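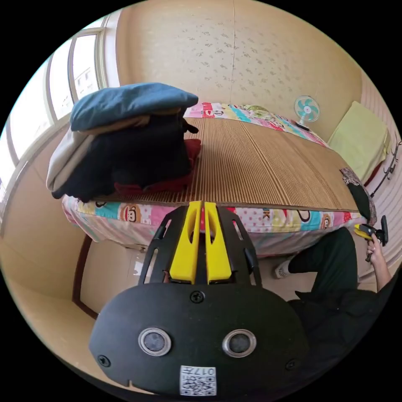
4. Setting up the Evden bedside fan

Read this section before you plug the fan in. The steps are the same for the Evden and the Evden Stikine, except where noted.

1. Choose a flat, level spot on the floor. Leave 30 inches between the fan and the bed.
2. Keep bedding, curtains and loose mats away from the rear grille.
3. Push the pole into the base until it clicks, then tighten the 2 knobs by hand. Do not use a wrench.
4. Fit the fan head on the pole with the cord facing the wall.
5. Plug the cord straight into a wall outlet. Do not use an extension cord.
6. Press POWER. The fan starts on low.

Note: On the Stikine, the night light comes on with the fan. Hold LIGHT for two seconds to turn it off.

Setting the sleep timer

7. Press TIMER once for each hour you want.
8. Wait for the display to stop blinking – the timer is now set.

Caution: Unplug the fan before you move it or take off the grille. Children should not move the fan or change its height.

If the display shows code 71, the head is not seated. Unplug the fan and repeat step 4.

For cleaning, see section 5.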